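Checking and resetting the temperature of a household fridge

Applies to single-door and two-door domestic units with a dial or a basic electronic control. Commercial display fridges and absorption (gas) fridges behave differently and are outside the scope of this page.

What you need

A fridge thermometer or a probe thermometer that reads in whole degrees or better
A glass of tap water
A soft cloth, warm water and a little dish soap
Pen and paper

The number on the dial is not a temperature. On most models it sets how hard the compressor works, with a higher number giving a colder cabinet. Some older units are marked the other way, so check the manual before turning anything.

Step 1. Take a baseline reading

Stand the thermometer in the glass of water and put the glass on the middle shelf, towards the centre. Air temperature swings every time the door is opened, while water follows the average of the cabinet. Leave it overnight and read it first thing in the morning, before the door has been opened for breakfast. Write down the reading and the current dial setting.

The target is 3 to 4 °C. Anything above 5 °C needs correcting. A reading of 1 °C or lower will freeze lettuce and split the odd milk carton.

Step 2. Map the shelves

Repeat the reading on the top shelf, on the bottom shelf and in the door. The door is normally the warmest spot and the back of the bottom shelf the coldest, although fan-forced models are more even. Store accordingly: raw meat at the bottom in a tray, leftovers and eggs on a shelf, sauces and condiments in the door.
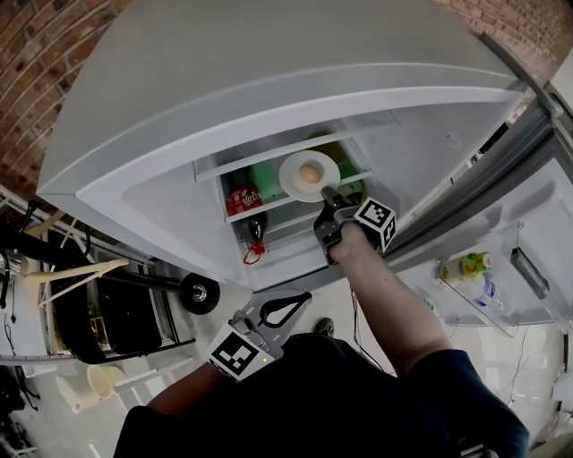 Why does the back wall ice up when the rest of the fridge reads warm?

The usual cause is restricted airflow. Food pushed hard against the rear vent traps cold air behind it, and the sensor may shut the compressor off early. Leave 30 mm clear between the food and the back wall, then take the reading again the next morning.

Step 3. Adjust in single steps

Move the dial one increment, or the electronic setting one degree. Wait a full day and take another overnight reading. Do not make a second change until you have it. Large adjustments overshoot, and correcting the overshoot takes longer than going slowly in the first place.

Step 4. Check the door seal

Close the door on a strip of paper and pull. It should drag. Work around all four sides, including the hinge side, where seals flatten first. If the paper slides out freely, wash the seal with warm soapy water, dry it and test again. A seal that is clean and still loose can sometimes be reshaped with a hair dryer on low. If it has split, replace it.

Step 5. Clean the condenser

Switch off at the wall and unplug. On older units the coils are exposed at the rear; on newer ones they may sit behind a kick panel or be sealed into the side walls, in which case skip this step. Vacuum with a brush attachment, working along the fins. Plug back in and repeat Step 1.

When to call a technician

Call one if the reading stays above 5 °C after two adjustments, a good seal test and a coil clean. Have your written readings and the model number handy.

Page checked by Usha Chacko, Thursday, March 15, 2018.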